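Week 5 handout: Where the water in your clothes goes
Household Physics for Non-Majors – notes by Nimal Herath

Hi all. These are my cleaned-up notes from Friday, for those of you who were copying from the board while I stood in front of it. Bring them to lab, please, and bring a dry cotton sock (yes, really, any color).

We ended last time on evaporation. A wet shirt on a line dries because the fastest water molecules at the surface get away into the air. The slow ones stay behind, so the shirt cools off. You've felt this getting out of a pool on a windy day. I love this topic and I'm going to go on about it for a while!

Now, spinning. Before any heat gets involved, a washer throws out as much water as it can mechanically, and it does that by making the clothes go in a circle. The drum wall pushes inward on the sock, so the sock keeps turning. Water sitting near one of the holes has nothing solid pushing it inward, so it keeps going more or less straight and leaves. People say "it gets flung outward by centrifugal force," and I won't take points off for that in conversation, but on the homework I want you to tell me what is pushing on what.
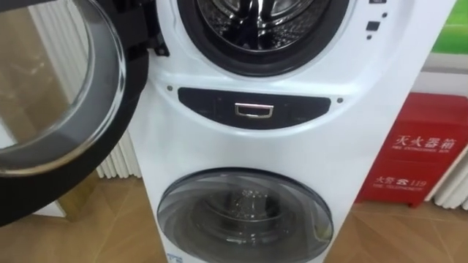
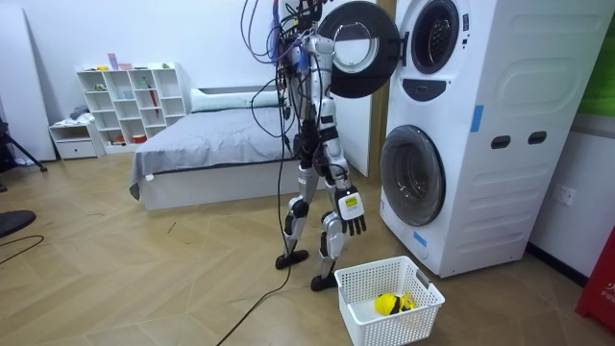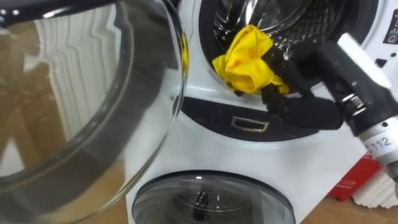
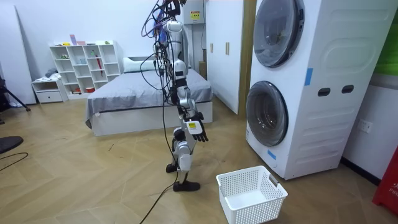
Section 5.2: Drums, holes and doors

The number we care about is the inward acceleration, which you get by squaring the speed at the wall and dividing by the radius. Double the spin rate and the acceleration goes up four times. That square catches people every single year, so write it somewhere big.

Let's run the one from the board. Say our sock is being pushed inward at 100 times normal gravity. A little bead of water clinging to the fabric would need the cotton to hold it 100 times harder than it does when the sock is hanging on a line. Big beads can't manage it and off they go. The very thin films between the fibers hang on, though – surface tension is strong stuff at small sizes – and those are what the dryer has to deal with.

Sabina Fakir asked a great question after class: why not skip the dryer and spin faster? You do get some more water out, but less and less for the effort, and the bearings have to put up with all of it. A wadded-up towel on one side at high speed is a pretty scary thing to listen to. (My old apartment had a machine that walked across the floor. I used to sit on it.)

Heat is the expensive part. Turning liquid water into vapor takes a lot more energy than warming it up does, and we'll put numbers on that in lab. Spinning is cheap by comparison, so every spoonful you throw out first is one you don't have to boil off.

For next time
Read pages 12 to 14 of the course packet.
Problem 3: a drum doubles its radius but keeps the same spin rate. What happens to the acceleration at the wall? Careful, the speed changes too.
Problem 4: explain in your own words why a thick towel dries slower than a thin sheet.
Lab partners stay the same, except that Tharindu Debnath is moving to Bohdana Melnychuk's table.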